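Two arms on hire: our June with the Luvance packing kit

I signed us up for the trial bench from Luvance — two arms, grippers and a table, $615 a week — to see if it could cope with mixed grocery orders. The job on the go: a clear tray of packaged goods and a blue basket next to it.
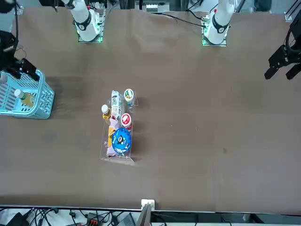
Evdokia Makris wrote in to ask whether the weekly price covers spare gripper fingers, as her last hire didn't and she paid $77 a pair. It does! Two sets come in the crate, and Luvance posts more if you wear them out.

My favourite thing so far is how easy it is to swap the goods around. Cartons, lidded cups, little bottles, a big round tin — I just change the mix and let it have a go (the pink cloth was my idea, I wanted something floppy in there). Setup took us a whole morning, mind you, and the manual could use a few more drawings. If you want to keep the bench past the trial, the yearly plan gives you phone support all 365 days. I'm leaning towards yes.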